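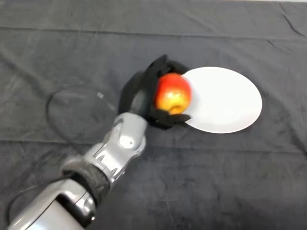
An apple, a white plate, and a very long post from me

Okay friends, I finally caught up on last night's Dorothy Mottram interview and I have so many feelings that I'm going to have to split them up. Get comfortable!

First of all, she looked wonderful. She's been off our screens since the Cabrera finale and I'd forgotten how much I missed that big laugh of hers, the one that makes the host lose his place. He lost it twice.

For anyone who missed the news, she's leaving the Pastum morning show for good. She said the 4 a.m. alarms had worn her down, and that after 13 years she wants to eat breakfast in her own kitchen (same, Dorothy, and I don't even have a TV job).

The part that got me was when she talked about her knee surgery. She'd kept it quiet all spring, and there she was telling us about crying in the parking lot at physical therapy and then going in anyway. My mom had the same operation and I had to pause it for a minute and go call her.

Mom says hi, by the way. She also says Dorothy should wear more green, and she's been saying so since the first season of Cotus, so I promised I'd pass it along.

Now, the wedding question. He asked, she went pink, and she said "ask me in July." ASK ME IN JULY! I rewound that bit more than I'd like to admit, and my husband has asked me to please watch something else.

I did like that she wouldn't say a word against her old co-host, even with all the gossip going around this week. She said they still text about their dogs and left it there. I thought that was classy and I wish more of them did it.

She's doing a little stage run in Clullon next, just 2 weeks, in a theater that seats way fewer people than she deserves. I've already looked at the train times, which are terrible, and I'm going regardless.

Somebody please tell me they watched it too. My group chat is all asleep and I need to talk about that yellow coat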